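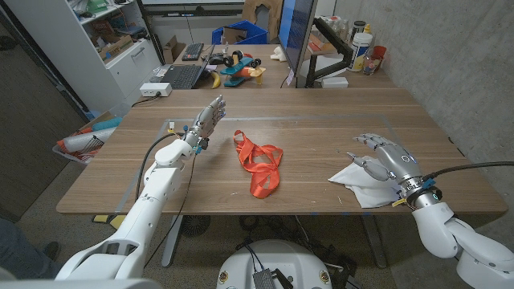 *Both arms over the front table, ribbon and cloth out.*

# Bidar

Hi! I'm Ilona Szűcs, and Bidar is my two-armed ribbon-and-cloth project. I build it in a shared workshop, evenings mostly, and this repo has the control scripts, the wiring notes and a small set of recordings. I picked satin ribbon because it slides over itself and never lands the same way twice (I was tired of blocks!).

Last changed Tue 5 February.

## What's in here

- `pace/` – the timing loop, which I call Pace. It keeps the two arms in step, and it's the part I'd steal first if I were you
- `hands/` – open and close poses for the left and right hand
- `runs/` – 80 recordings, 46 with ribbon and the rest with cloth
- `wiring.md` – messy, sorry, I'm still redrawing it

## Before you run anything

Power up the left arm first, then the right. If you do it the other way, Pace grabs the wrong port and the hands come up swapped, which is funny exactly once. Then:

```
python -m pace.check
python -m pace.run --task ribbon
```

The check takes a couple of minutes. Let it finish, even if it looks stuck on the right wrist.

The gray tape outline on the tabletop marks my work area. I measure everything from the tape and not from the table, whose front corners are rounded and no help at all for lining things up. If your table is different, change `area.yaml` and redo the check.

## Cables

I've rerouted the thick black ones so many times. They need enough slack for the elbow to swing out, and if you tie them down short the wrist pulls back a little at full reach. I lost most of December to that one – I was sure it was a software bug. The thinner cable from the left wrist hangs over the front edge of the table, and it still bugs me.

## Known problems

- Flat cloth is hard. The fingers skate over it unless there's a fold to pinch
- Logs stop at 2000 lines, so long runs lose their ending
- The old Fastivport branch doesn't build anymore, please don't open issues for it
- `--task cloth` ignores the speed setting

## Using the recordings

Take them, train on them, chop them up! If you make something with them, drop a link in the issues, I'd love to see it. Next on my list is a two-hand ribbon pull, and it'll go in `runs/` once the timing is less jumpy.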